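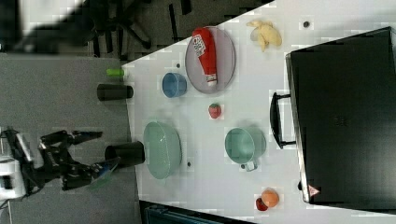

Ketchup, plate, bowls, strawberry. Table at Plonuretti.

About us

Plonuretti is a play kitchen library. You borrow the pots, the plates, the pretend fruit, bring it back, borrow something else. Nurseries mostly, childminders, a few grandparents. Started one September with 2 boxes of plastic veg and a very wobbly trestle. Now 3961 pieces on the shelves, last time we counted anyway.

We like a mix. Toy food next to proper kitchen things, because children know the difference and want the proper things. A real colander beats a toy one every time. Light, tough, goes in the dishwasher, works as a hat. Same with bowls, so we keep small blue ones and big green ones and don't fuss about matching.
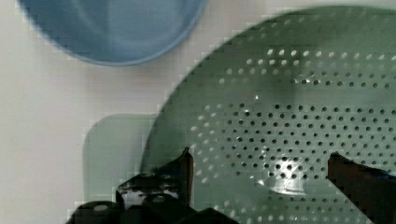

How borrowing works

Pick a set. Breakfast, Fruit Bowl, Picnic or Washing Up. 20 days, longer if you ask nicely. Collect from the Bromus Street door, ring twice, the bell is rubbish. Sets go out in a lidded crate with a card saying whats in it. Please keep the card!! We lose more cards than strawberries.

Bring it back rinsed. Not spotless, we wash everything again ourselves. Broken bits, just say so, no charge for the first one.

What's in Fruit Bowl

Peeled banana (the one everybody asks for, the skin flaps open), strawberry, an orangey one that is a peach or an apricot depending who you ask, a plate, a mug, a couple of bowls. Toaster ovens don't go out on loan, table use here only.

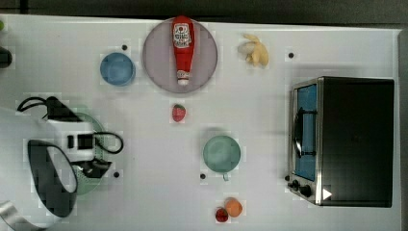 Our Undard parents' group asked whether the mug could come in a second size, for the under-twos, and said the plates are just right but the crates want a better handle. Fair on both. Bigger handles are on order, mugs we are still looking.

Where we are

Ground floor, Šťastný Yard, round the back from Bromus Street. Flat all the way in, room for pushchairs. Open 17 hours a week, times on the door and on the Visit page. Kettle usualy on.

Giving us things

Yes to bowls, colanders, mugs, pretend fruit in one piece. No to glass, no to knives, no to anything that plays a tune. Leave it inside the door, not on the step.
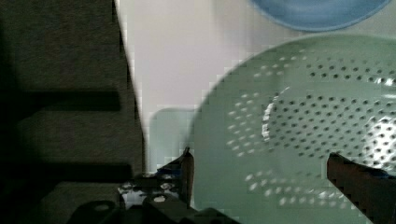 The big green colander. Lots of holes.

Page last updated 25 February 2024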